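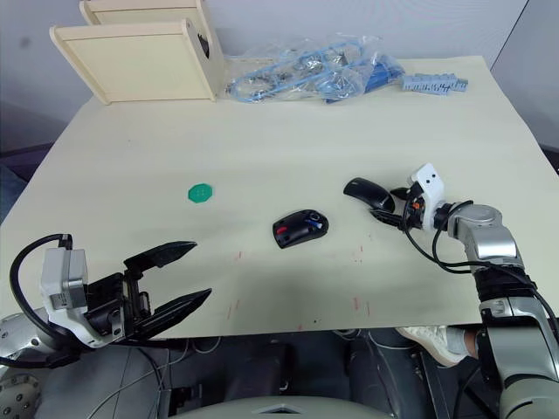
Stustier Large Work Table, pale top: long-term review

Filed under: Furniture > Tables and desks > Tested at length

The Stustier Large Work Table costs £817 with the pale top and the standard legs. Delivery is included if you live on the mainland. It is sold as a table for people who sew, draw, cut, pack parcels or mend things, and who have been doing it on a dining table up to now. I bought one at full price and have used it for four months, mostly for cutting fabric and covering chair seats, and in the evenings for paperwork.

It replaced a Pratex folding table that I had owned for years. The Pratex was cheap and did its job, but it bowed in the middle and the hinge line ran right where I wanted to cut. Anyone who has dragged a rotary cutter over a hinge will know why I wanted a single top.

Delivery and packing

The table came on a pallet in four boxes. The top is by far the heaviest and it took two of us to get it up one step and through the front door. Measure your doorway and any turn in the hall before you order. The driver will leave it at the kerb unless you pay for the room service, and the website does not make that very clear until the last page of the order.

The packing was mostly card, with foam at the corners. One box had been dropped at some point and a leg had a dent near the foot. I sent a photograph to Stustier in the morning and had an email back by mid afternoon. The new leg arrived the following week and they did not want the old one returned.

Putting it together

The instructions are drawings only. They are clear until you reach the cross rail, where the drawing shows the rail from underneath and the previous one shows it from above. I fitted mine upside down the first time. The slot should face the floor.

You need a crosshead screwdriver and a spanner for the feet. The hex key in the box is short and hard on the hand, so use your own if you have one. Leave all the leg bolts a little slack until the table is standing on its feet, then tighten them in turn. If you do them up fully while the frame is upside down, the last leg will not sit straight. The booklet says this, but on the page after the one where you need it.

The adjustable feet are good. My floor drops towards the window and there was enough thread in the feet to deal with it. The lock nuts have stayed put.

Size and height

It is a big table. In a small spare room it will be the only thing you notice, and you need to be able to walk round at least three sides to get the use of it. Mine has one short end against the wall, which works well for pinning long pieces.

Standing height suits me for cutting and is a bit high for writing. There are two sets of holes in the legs and I use the upper one. Changing over means turning the table on its side, so it is not something you would do between jobs. If you want to sit and stand on the same day, buy a stool.

The cross rail is set well back and I have never hit a knee on it. The overhang is deep enough for a clamp on the long sides. On the short ends the frame comes close to the edge and most of my clamps will not fit.

The surface

Stustier offers a pale top and a dark one. I chose pale because most of my fabric is dark and I wanted to see the edge of it. It looks cream under the room light and nearly white when the blind is up. Pins show up well on it, and so does navy thread.

It also shows every speck. Fluff, pencil dust and crumbs of chalk are all much more visible than they were on the old Pratex, which was a muddy brown and hid everything. If that sort of thing bothers you, get the dark top. I wipe mine down when I finish for the day and leave it at that.

Tailor's chalk is the main nuisance. White and blue wipe away with a damp cloth. Red and pink chalk leave a faint stain if you press on them, and it takes a few goes to get rid of it. I tried washing-up liquid, which did very little, and then Mathur cleaning paste, which worked but dulled the finish slightly where I rubbed too hard. Use it lightly and try it near an edge first. Ballpoint came off with the same paste. A ring from a mug of tea left overnight came off with water.

I always cut on a mat, so I can't say how it would stand up to a blade. I did drop a pair of shears point first in the second week and there is a small nick where they landed. It has not spread or lifted. 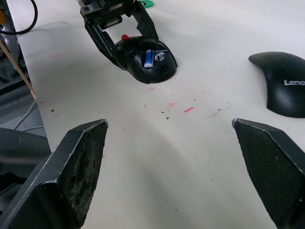
Stability

This is where the money has gone. Leaning on the middle of the top with both forearms makes no difference that I can see or feel. With a sewing machine running at full speed at one end, a glass of water at the other end shivers a little, but the table does not walk across the floor as the old one did.

Side to side it is very firm. End to end there is slight movement if you push hard, and it got worse over the first few weeks until I went round all the bolts again. They have needed nothing since. I would put a note in the diary to do this after a month, as the booklet doesn't mention it.

The stated load is well beyond anything I will put on it. I have had a full roll of upholstery foam, two chairs and a steam iron on it at the same time.

The edges

The front edge is slightly rounded and comfortable to lean against. Fabric slides over it without catching. The corners are less rounded than I would like, and at hip height you find out about them quickly. A friend's child would find out at forehead height. Stick-on corner guards fit, though they look poor.

Extras

Stustier sells a shelf, a drawer and a set of castors. I bought the shelf, which hangs below the cross rail and holds 20 kilos according to the label. It is useful for rolls of wadding and anything else light and bulky. The brackets rattle when the machine is running. A square of felt behind each one cured it.

I did not buy the drawer. I tried one in the shop and it is shallow, with a stiff runner and no stop at the back. The castors raise the table by more than I wanted and only two of them lock.

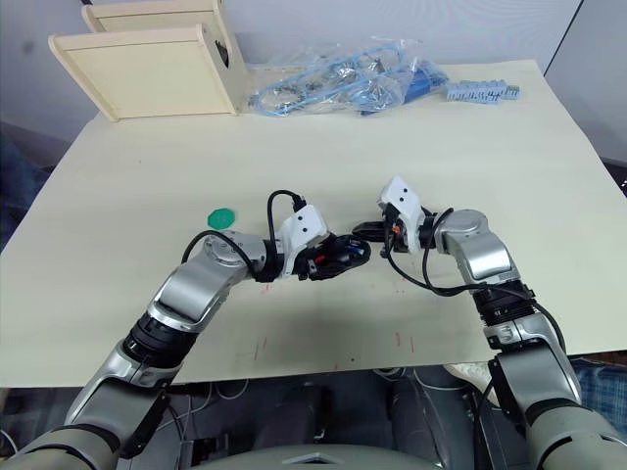
Vol. 20, No. 4

Compared with the Irkeo

The obvious alternative is the Irkeo bench, which a neighbour has in her garage and which I used for a weekend in May before ordering. It costs a good deal less. The frame is just as stiff and it goes together in half the time, with proper captive nuts in the legs.

The top lets it down for my sort of work. It comes in two halves that bolt together, and although the join is neat you can feel it through thin cotton. It has a slight texture too, which marks up when you write on a single sheet of paper. For potting, painting or mending bicycles none of that matters and I would buy the Irkeo and keep the difference.

Pratex now makes a fixed table as well as the folding one. I have only seen it in the catalogue.

Things I would change

A longer hex key. Holes for a third height, somewhere between the two. A deeper overhang at the short ends, so that clamps can go anywhere. I would also like to be able to buy a spare top by itself, as this is the part that takes the wear. I asked and was told it is not sold separately at present.

Guarantee

The frame is covered for longer than the top, and stains and scratches are not covered at all. You have to register the table on the website. The code is on a sticker under the top at one end, so write it down before you turn the table over. I had to lie on the floor with a torch.

Verdict

A solid, heavy table with a very flat top, at a high price. Recommended for cutting, sewing and any work that needs a large surface in one piece. Not recommended if you move house often or need to fold it away.

Build: 4 out of 5
Surface: 4 out of 5
Good: flat, steady, good feet, quick replacement of a damaged part
Less good: price, sharp corners, pale top shows marks, confusing drawing for the cross rail

Contact us | Send a correction | Copyright, all rights reserved | Back to top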